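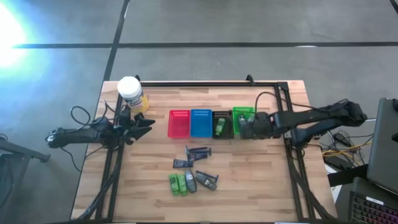 Samen 500 小型IP电话交换机评测

发布日期:2021年11月19日
分类:办公通信 / 硬件

Samen 500 面向单一办公点的中小企业,支持SIP中继和模拟外线混合接入。本次测试的机器由经销商 Vaughan 提供,装在 Baststead 的办公室,替换原有的模拟交换机。7月上线,接入分机58部,另有传真线路和门禁对讲各一条。测试结束后机器已退还。

安装与外观

主机为1U机架式,附挂耳,不附导轨。网口在前,模拟口在后,机柜后方空间不足时接线比较吃力。电源内置,无冗余电源选项,对这个价位的产品属于正常配置。风扇在开机自检阶段全速运转,之后降速,放在办公区内的壁挂机柜里可以接受,但不建议装在会议室。

模拟口采用RJ11,没有提供配线架用的大对数接口。原有楼内布线如果终结在110型配线架上,需要另行制作跳线。这部分工作量在报价阶段容易漏算。

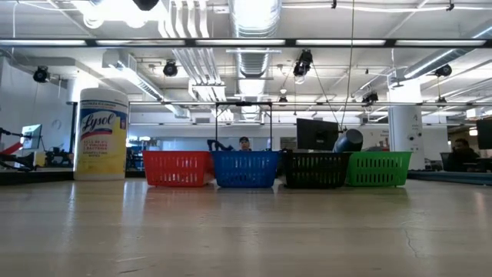
四只塑料筐并排放在桌上,红筐左侧为一罐Lysol消毒湿巾

配置

管理界面为网页形式,中英文可切换,中文翻译有几处术语前后不一致,“呼叫转接”和“呼叫转移”在不同菜单中混用,对照英文界面才能分清。分机可通过CSV批量导入,模板字段说明清楚。导入时如有一行格式错误,整个文件会被拒绝,并且只提示行号,不提示具体字段。

话机自动配置依赖DHCP选项66。办公室原有路由器不支持自定义该选项,后来改由交换机自带的DHCP服务在语音VLAN内分配地址,问题解决。语音与数据分开走VLAN本来就是合理做法,建议一开始就这样规划。

固件升级需要重启,重启到全部分机重新注册完毕用时13分钟。期间模拟外线不会自动直通到指定话机,断电时也一样。对有紧急呼叫要求的场所,这是需要单独处理的缺陷,至少应保留一部直接接在外线上的模拟电话。

通话质量

内线通话使用G.722编码,清晰度良好,无可察觉延迟。外线走SIP中继,使用G.711,质量主要取决于线路。模拟外线在初次接入时有明显回声,调整阻抗匹配参数后消除。该参数藏在“高级”菜单的第二页,手册中只有一句话带过。

传真是弱项。T.38模式下多页传真偶有中断,改为G.711透传后有所改善,但长文件仍会失败。传真量较大的单位应保留独立线路,不要经过交换机。 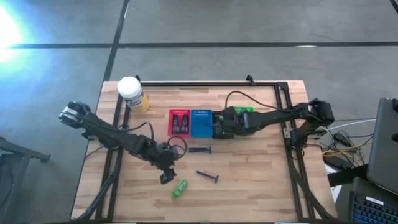
搬迁与迁移场景

该机支持整机配置导出,文件可在同型号、同固件版本的设备之间恢复。我们用第二台机器做过一次模拟迁移,先在 Judthorpe 的库房内恢复配置,再带到办公室切换。分机号、响铃组、语音导航均正常恢复,语音信箱中的已有留言没有包含在导出文件内,需要单独备份。工作时间表会恢复,但时区回到默认值,首日早上来电因此全部进入非工作时间语音,改回时区后正常。

号码携转与设备无关,由运营商决定,应先确认割接日期再安排设备下架。

许可与售后

基本许可包含全部分机注册,不按分机收费,录音和呼叫中心队列需另购。保修期2年,故障件寄修,不含备机。Vaughan 可提供备机服务,按年签约。测试期间提交过两次工单,一次当天答复,另一次关于传真的问题隔了几个工作日才有回音,答复内容是建议升级固件,升级后现象未变。

优点
分机许可一次性包含
内线音质好
批量导入和配置导出实用

缺点
断电时无外线直通
传真不稳定
中文界面术语混乱
配置导出不含语音留言

适用范围

适合单一地点、传真需求少、有专人维护网络的办公室。多地点组网功能菜单中有,本次未测试,不作评价。原有模拟话机数量多、短期内不打算更换的单位,应先核对模拟口数量,扩展板价格偏高,加装两块以后整机成本已接近上一级型号。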